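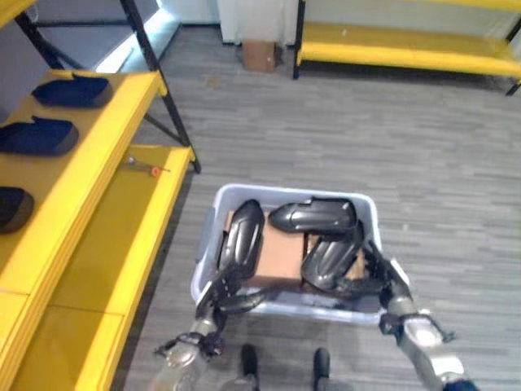 Gridiva opens shared finishing laboratory at Jirkholm

The Gridiva manufacturing research institute has opened a shared laboratory for the finishing and inspection of small metal parts at its Jirkholm site. The laboratory is open to member companies and to university groups with a current research agreement. It replaces the two separate finishing rooms in the old east building, which closed to users in June.

Many small manufacturers can now print or machine a complex part in house but have no affordable means of smoothing its inner surfaces or of measuring the result. Parts are sent away, often abroad, and a design change can add weeks to a project. The new laboratory places polishing, heat treatment and surface measurement on one floor, so that a part may be finished, measured and returned to the bench without leaving the site.

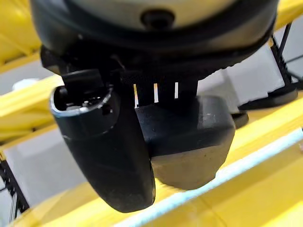
Gripper with ridged ring and black fingers, Jirkholm.

The laboratory occupies 170 square metres and has 22 workstations. Access is arranged in half-day sessions. Members may book up to 30 days ahead through the Gridiva office, and unused sessions are released to other users on the working day before they fall due. Training in the use of the furnaces is compulsory, including for staff who held a permit for the former rooms.

Two projects have been accepted for the opening period. The first, Soylu, is concerned with the internal channels of printed heat exchangers. Powder left in a narrow channel restricts the flow of coolant, and the usual cleaning methods do not reach past a sharp bend. The project team will compare chemical and abrasive finishing on a common set of test pieces and will publish its measurements in full, including those from pieces that fail. 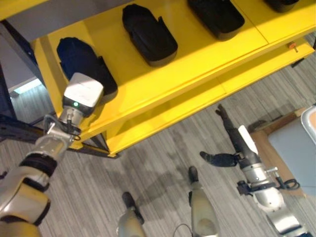 The second project, Nirkora, deals with record keeping. A finished part may pass through several suppliers before it is fitted, and the history of its heat treatment is often held on paper by only one of them. Nirkora will draw up a plain data sheet that can travel with the part and be read by any supplier in the chain. Companies that handle small batches are particularly invited to comment on the draft, as most existing formats were written with large production runs in mind.

Charges for members remain at last year's level until the end of the financial year. University groups pay for materials only. Work of a confidential nature can be carried out in a closed bay, which must be requested at the time of booking.

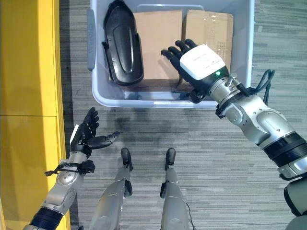
Applications for the second round of projects should be sent to the Gridiva office in writing and should state the material, the size of the parts and the measurements required. Applicants who are unsure whether their parts are suitable may ask for a short technical discussion beforehand, for which there is no charge. The closing date is July 26, 2025. Proposals received after that date will be held over to the following round.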